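Melnyk Gripper Kit Set-Up Guide
Section 2: Before You Spend Anything
Last updated: July

Work through this section before opening your wallet. The kit will wait. It's good at that.

1. Measure the job. Write down the widest and narrowest thing you want picked up. The stock Melnyk fingers open to 60 mm, and no amount of optimism adds a millimeter.

2. Choose a table. You do not need the Ekura steel bench at $700. A white plastic table will do for a first workspace, and so will a low children's table, if your tasks include anything the size of a toddler's cup. Budget for both heights if the arm has to reach both.

Note: Glossy tops throw bright patches back at a wrist camera, and the arm drops its own shadow across the middle of the work. Price a matte cover now.
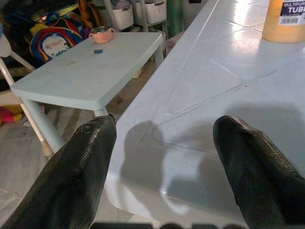
3. Add up the small stuff. Spare finger pads, clamps and cables come to $228 from Brinine. Everyone leaves this line out of the first draft.

4. Set aside $296 for the second set of fingers. You will say you don't need it. Put it in anyway.

CAUTION: Do not order the arm before confirming the reach in step 2. Derkthorpe charges for returns, and takes its time about it.

Comments (3)

benchless: Skipped step 4. Back for step 4.

k_orrin: Does the matte cover have to be gray?

tallfern: Mine's green and works fine. Clamp it at the corners or it creeps.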